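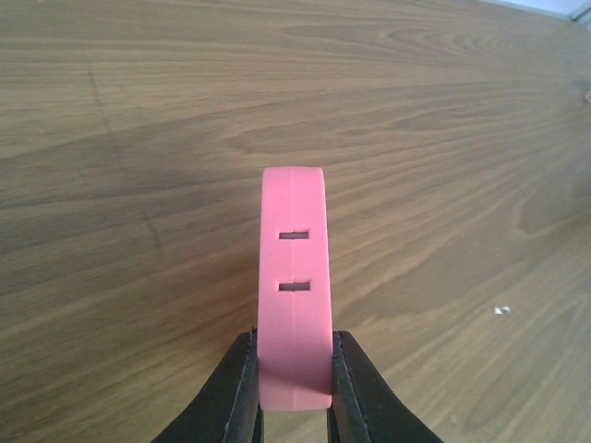
Ticket: Pink shell, slots not lining up with the insert
Product: Hattar desk set, small parts
Status: Open, waiting on supplier

Problem

The long pink shell has two narrow slots on its slim side, centered on the seam. The insert has two tabs that should click into them. On our set the lower tab goes in and the upper one stops short. Pressing harder makes the seam flex and the tab still won't catch.

What we have tried

1. Turned the insert end for end. Worse, neither tab reaches.

2. Checked the slots for leftover plastic. There are tiny notches where the seam meets the slot edges. They look like part of the molding, so we left them alone. Ran a wooden toothpick through both slots and nothing came out.

3. Warmed the insert in tap water for 60 seconds and tried again. Same result.

4. Compared with the Kundutton sheet that came in the box. The sheet shows the wider end of the shell as the bottom, and we had it that way from the start.

Update, 9:40 am

Asked Druvach whether the insert was changed between batches. They said an earlier run of around 1,000 sets shipped with a shorter insert and that ours could be from it. They want the batch code off the bag. The bag is gone, so we are looking for the carton label.

Update, 11:15 am

Cleared a working area on the wood tabletop to go through the rest of the set. The stacking blocks are at the upper right, teal at the bottom, then yellow, then the white one with the small red mark, and the light-blue one on top. They stack fine and are not part of this ticket.

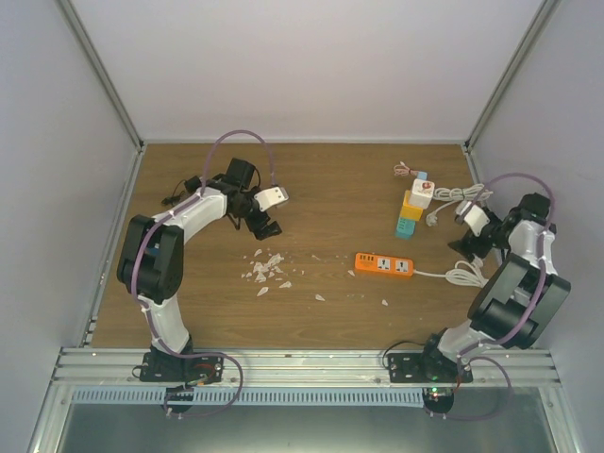
The white cable beside them stays coiled until the shell is sorted out. Please don't put it away in the parts drawer — it belongs with this table and we lost track of it in June.

Update, 2:05 pm

Carton label found under the packing paper. The batch code ends in 100, sent to Druvach. They confirmed it is a short-insert batch and are mailing a replacement insert under the Bromine parts program. No charge, and the old insert doesn't need to go back.

Still to do

Fit the new insert with the shell lying flat, lower tab first.
If the upper tab still stops short, ask for a new shell.
Write the batch code on the lid of the storage box.

Leaving this open until the insert arrives.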